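Raredano
Stories from the resale trade

The denim sorter who folds everything twice

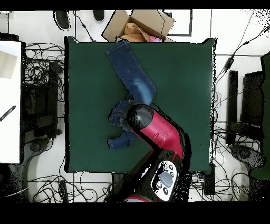 I've been buying secondhand jeans for most of my adult life and I had never once thought about who folds them. So when the woman who runs the denim side at Nutsugah agreed to talk to me (on the condition that I leave her name out of it, and that I not make her sound like a guru), I drove over in September with a notebook and a bag of bagels. She'd been at it since seven in the morning. She works on a square green table with a black edge, one pair at a time, and she says a pair always lands the way you'd guess, with the waist bunched up and one leg off in its own direction. "You don't fight it," she told me. "You find the waist first. People grab the hems and then they wonder why the whole thing is twisted." I am people. I have been grabbing the hems for years.

She started out at Kulletex, in returns, where she handled coats and sweaters and hardly any denim. She didn't love it. "Coats are all the same fold once you know it," she said. "Sleeves in, done. Jeans have opinions." She moved over when Nutsugah was still two rooms and a loading door, and she had to work out her own way of doing things as she went. Nobody handed her a manual, so she wrote one, and it runs to 13 pages, and she let me flip through it while she ate the better half of a sesame bagel.

Most of it is about looking. Before she folds anything she reads the pair from the waist down. Button, zipper, pockets, the inside of the thighs (that's where they go first, every time), the knees, the hems. She's very attached to hems. If there's orange topstitching she follows it with her thumb the whole way around, feeling for a spot where somebody shortened the leg and used the wrong thread. "A bad hem job isn't a reason to toss them," she said. "But I write it on the tag. I'd want to know."

I asked about fading, the pale patches you get near the knee, because I've always gone back and forth on whether that counts as damage. She laughed at me a little. "It's wear or it's wash, and either way somebody out there is paying extra for it." What she cares about is whether the cloth has gone thin. She slides her hand inside the leg and spreads her fingers, and if she can see her knuckles, the pair goes to the repair pile. I tried it at home that night on my favorite pair. I could see my knuckles.

The folding itself is quick once she gets going. Waist flat, one leg laid over the other, seat tucked in so there's no little triangle poking out, then up in halves. And then she opens it and does it again! The first fold is for her, she explained, to find out where the fabric wants to crease, and the second is the one the customer sees. I said that sounded like a lot of extra work. She shrugged and said she'd done 885 pairs in her best month and every single one got folded twice.

We got onto tables, which she has strong feelings about - stronger than mine, anyway. She likes a top with a bit of grip to it. Her old one was slick and white and the legs slid all over the place, and under the lights she couldn't judge a blue to save her life. Nidard sells a padded mat she's tried and gave back after a week. Too soft, she said, you lose the seam under your hand.

She keeps knits and anything brightly colored apart from the denim, in open cardboard boxes, until she's ready to deal with them. New dark jeans will rub off on a pale sweater if you stack them together, and she learned that one with somebody else's cream cardigan. She still feels bad about it.

Before I left I asked what she does with her own laundry. There was a long pause - I thought maybe I'd offended her. "There's a chair in my bedroom," she said finally. "I'm not going to tell you what's on the chair."

She did give me a copy of page 2, the one with the waist fold on it. It's on my fridge now, and my jeans drawer closes for the first time since I moved in.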